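September 27, 2026 - paper conservation, notebook 4

Continued with the Koterska letters. Yesterday's test pieces of wheat starch paste were too stiff, they pulled the thin paper and made small waves near the repair. I diluted the new batch and passed it through the sieve two times. Much better under the brush, but it needs a longer time under weight.

Teodora asked why we do not use methyl cellulose for all the repairs. My answer: for the folds it is too weak, for the surface tears it can be enough. I will prepare 6 strips with each adhesive and we compare after one week.

Visited the reading room before lunch to talk with Ermira about where the letters will be consulted when they go back. She prefers the long tables. I am a little worried about the light there, the reader should not leave a letter open for hours.

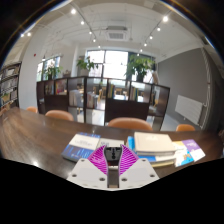 Long table, library reading room.

We agreed on a cover sheet for every folder, and on two letters at a time for each reader. Ermira will write the rule, I will check the wording.

Afternoon: humidified letters 2 and 4. Letter 4 has iron gall ink, so I stopped early - there was a brown shadow starting on the blotter. Anel should look at it before I continue. Letter 2 is flat now and lies between felts.

To do: order more Japanese tissue (the lightest one), change blotters at five, ask Ionuț for the August humidity readings.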